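HORT 902: Tools and Their Keeping
Handout 4, for the Ekthorpe plots

Read this before you come to the shed. Past experience suggests you will read it in the shed, so it is short.

A hand cultivator does one job: it scratches. Three tines will break a crust, lift seedling weeds and mix in compost to the depth of a finger. They will not dig out dock. Every June a student tries, and every June the shop in Skov sells us another cultivator.
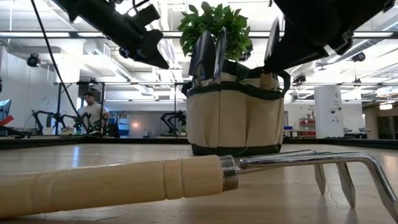 Department of Horticulture, Bunda College – Practical Skills

Before you use one, look at the ferrule, the metal collar where handle meets shank. On a sound tool it is tight. If it rattles, put the tool in the repair box and take another. Do not mend it with tape – we have 80 feet of tape on those handles already.

A canvas bag with outer pockets keeps trowels upright and easy to find. Blades up is common and looks handsome, but reach in with your eyes open. The middle will carry a potted plant if you keep the bag level.

For next time:
Clean and oil 5 tools of your choice.
Read the Brerkden notes on wooden handles, including the dull part on linseed oil, which is most of it.
Bring gloves. Both of them.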